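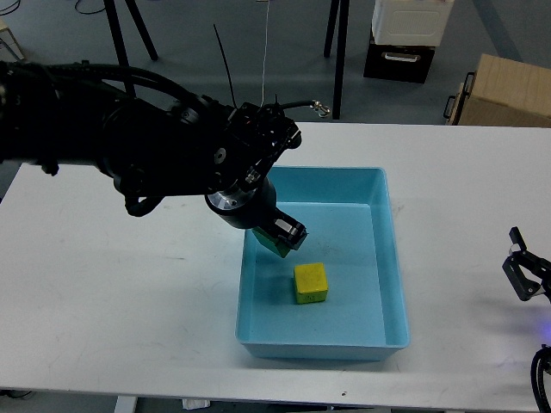
Abb. 1: Die hellblaue Wanne auf dem weißen Tisch, darin der gelbe Würfel

Ordnung auf der Tischplatte — Wanne, Farbe und Abstand
Projektbericht im Modul Gestaltung von Arbeitsplätzen, Projekt Vemlow, Standort Plornalton
Abgabe: 12. September 2020

1. Ausgangspunkt

In unserem Kurs wurde im Frühjahr die Frage gestellt, wie ein Tisch eingerichtet sein soll, damit kleine Gegenstände schnell wieder an ihren Platz kommen. Die meisten Gruppen haben Schubladen und Regale untersucht. Ich habe mich für den einfachsten Fall entschieden: ein Tisch, eine offene Wanne und zwei Würfel. Mich hat interessiert, welche Rolle die Farben spielen und an welcher Stelle die Wanne stehen muss.

Der Bericht beschreibt zuerst das Material und den Aufbau, danach die Beobachtungen. Eine statistische Auswertung ist nicht Teil der Aufgabe gewesen.

2. Material

Der Tisch ist weiß und rechteckig. Er war schon lange vor dem Projekt im Gebrauch, deshalb hat die Platte leichte graue Streifen und einige Kratzer. Ich habe überlegt, ob ich eine Unterlage auflegen soll, und mich dagegen entschieden. Eine Unterlage hätte eine zusätzliche Farbe und eine zusätzliche Kante gebracht, und auf der weißen Fläche sind beide Würfel gut zu erkennen.

Die Wanne ist aus hellblauem Kunststoff, flach, mit leicht schrägen Wänden und abgerundeten Ecken. Sie stammt aus einem Sortiment von Zokico, das in unserer Werkstatt für Kleinteile benutzt wird. Zuerst hatte ich eine höhere Kiste mit Deckel vorgesehen. Bei den ersten Proben im April wurde aber klar, dass der Deckel immer irgendwo auf dem Tisch liegen bleibt und selbst zum Gegenstand wird, den man aufräumen muss.

Die Würfel sind grün und gelb und von ähnlicher Größe. Ein dritter, hellblauer Würfel war ebenfalls vorhanden. Er wurde nach der Vorprobe nicht mehr verwendet, weil er sich vom Boden der Wanne kaum abgehoben hat.

3. Aufbau

Die Wanne steht ungefähr in der Mitte der Platte, mit der langen Seite in Richtung der hinteren Tischkante. Am Anfang eines Durchgangs ist sie leer. Ein Würfel wird links von der Wanne abgelegt und einer rechts davon. Der Durchgang ist beendet, wenn beide Würfel in der Wanne liegen. Danach werden sie wieder herausgenommen und neu verteilt.
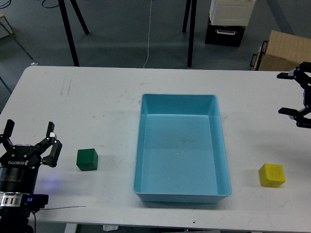
Der Abstand zwischen Würfel und Wanne wurde absichtlich nicht markiert. Klebeband auf dem Tisch hätte die Ablage genauer gemacht, aber im Alltag gibt es solche Markierungen auch nicht. Ich wollte außerdem sehen, ob ein schräg liegender Würfel anders zu behandeln ist als einer, der parallel zur Wanne liegt.

An 18 Terminen wurden insgesamt 377 Durchgänge notiert. Für jeden Durchgang habe ich aufgeschrieben, welche Farbe zuerst in die Wanne kam, wo der Würfel gelandet ist und ob sich die Wanne dabei verschoben hat.

4. Beobachtungen

Die Farbe des Wannenbodens ist wichtiger, als ich erwartet hatte. Das Gelb ist auf dem blassen Blau sofort zu sehen, auch vom anderen Ende des Tisches. Beim grünen Würfel ist der Unterschied kleiner, doch seine dunklere Seite hilft bei der Erkennung. Für kleine Teile in einer Werkstatt würde ich deshalb eine helle Wanne empfehlen, deren Farbe bei den Teilen selbst nicht vorkommt.

Die flache Form hat einen Vorteil und einen Nachteil. Der Inhalt bleibt von oben vollständig sichtbar, und man muss nicht in die Tiefe greifen. Dafür kann ein Würfel, der zu nah am Rand abgesetzt wird, an der schrägen Wand lehnen bleiben. In der Mitte des Bodens ist das nicht passiert.

Die leere Wanne verschiebt sich leicht, wenn man den Rand berührt. Sobald der erste Würfel darin liegt, wird es etwas besser, aber das Gewicht ist zu klein für einen sicheren Stand. Eine dünne rutschfeste Matte unter der Wanne wäre eine günstige Lösung. Ich habe sie nur kurz probiert und kann noch kein Urteil geben.

Auch die Reihenfolge habe ich verglichen. Wenn der erste Würfel genau in der Mitte abgelegt wird, fehlt dem zweiten der bequeme Platz. Legt man den ersten etwas seitlich, bleibt genug Raum — das klingt selbstverständlich, wurde bei den ersten Durchgängen aber oft nicht beachtet.

5. Offene Punkte

Kleine Verschmutzungen sammeln sich auf dem hellen Boden der Wanne und fallen dort schnell auf. Für die Fortsetzung möchte ich vor jedem Termin die Wanne auswischen und dies im Protokoll vermerken. Außerdem soll eine zweite Wanne dazukommen, damit die Würfel nach Farbe getrennt werden können. Die Tischplatte bleibt dieselbe, und die Protokollbögen werden um eine Spalte für die Lage der Wanne ergänzt.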